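This procedure applies to all shared kitchens in the Gilchrist residence halls. It replaces the card previously posted beside each sink and takes effect in March. Questions may be sent to Golshifteh Rashti, Residential Services, Room 146.

# Washing, Racking and Putting Away Mugs

## Purpose

The shared kitchens are stocked with white mugs, which are issued for the use of all residents and remain in the kitchen. Most of the mugs withdrawn last year were chipped at the rim or cracked at the base of the handle. Residents are asked to follow the steps given in this page whenever they wash a mug, whether it is a kitchen mug or their own.

## What you will need

- Dish soap (the kitchens are supplied with Rivanero)
- A soft sponge or cloth
- Baking soda, kept in the cupboard under the sink
- The dish rack
- A clean, dry dish towel

Steel wool and scouring powder are not to be used on the mugs. Please remove rings before washing if they have a raised setting.

## Before you begin

Take everything out of the sink, including cutlery, and check that the drain is clear of food. Pour leftover coffee or tea down the drain and run the cold tap for a few seconds. Tea bags and coffee grounds go in the compost pail.

Let a mug that has held a hot drink cool before rinsing it. The same applies to a mug that has just come out of the microwave.

## Washing

1. Run warm water into the mug and add one drop of soap.
2. Wash the inside first, working from the bottom up to the rim.
3. Wash the rim, inside and out. Lip balm and lipstick usually need a second pass.
4. Wash the handle, including the inner side where it joins the body.
5. Turn the mug over and wash the base. The unglazed ring on the underside holds dirt more than any other part.
6. Rinse under running water until no suds remain.

For tea stains, make a paste of baking soda and a little water, spread it over the stain, and leave it for ten minutes. Rub gently with the sponge and rinse. Old stains may need a second treatment. Do not mix cleaning products in the sink.

## Using the rack

The rack sits over the sink so that water falls straight into the basin. Before loading it, see that both ends are properly supported and that it does not rock when pressed with the palm of the hand.

Set heavier items down first. Plates stand on edge, and bowls lean in the same direction as the plates. Mugs go in last, where they will not be knocked by anything placed after them.

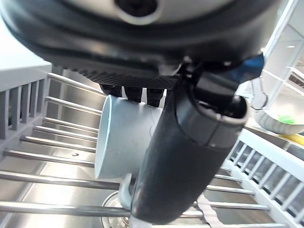

A mug may be stood upside down or laid on its side. Upside down is preferred when there is room, as the inside drains faster. When a mug is laid on its side, tilt the open end slightly downward so that water does not collect in the bowl of the mug, and make sure that it cannot roll into its neighbor. Mugs should not be stacked inside one another in the rack, even for a short time.

To lift a mug out, take hold of the body and raise it clear of the rods before moving it sideways. Pulling by the handle alone puts strain on the joint, and dragging the mug along the metal can leave gray marks.

## Gray marks and scratches

Thin gray lines on white glaze are often metal left behind by spoons or rack rods - they are not always true scratches. Baking soda paste will remove many of them. If a line remains after two attempts but feels smooth under a fingernail, the mug may stay in use.

Set a mug aside if any of the following applies:

- The rim is chipped or feels sharp.
- A crack can be seen or felt at the handle.
- The mug leaks or leaves a ring on a dry surface.

Wrap it in newspaper and leave it in the box marked Breakages. Do not place it in the recycling bin, and do not attempt to glue it.

## Drying and putting away

Mugs may be left in the rack for up to two hours. After that they should be dried with a clean towel and returned to the shelf. Push the towel well down into the mug and turn it, then dry the handle and the base. Used towels go in the Veseo hamper by the door - please do not hang them on the oven rail.

Place mugs on the shelf right side up, in a single layer, with the handles pointing to the right. Personal mugs are kept in residents' own cupboards.

## Care of the rack itself

The last person to use the kitchen each evening should empty the rack by 10 p.m. Once a week the rack is to be lifted off the sink, washed on both sides with warm soapy water, rinsed, and dried. An old toothbrush is useful where the rods meet the frame. Wipe the sink, clean around the drain, and replace the rack only when the basin is empty.

Rust spots, bent rods or a loose frame should be reported to Residential Services using form 933.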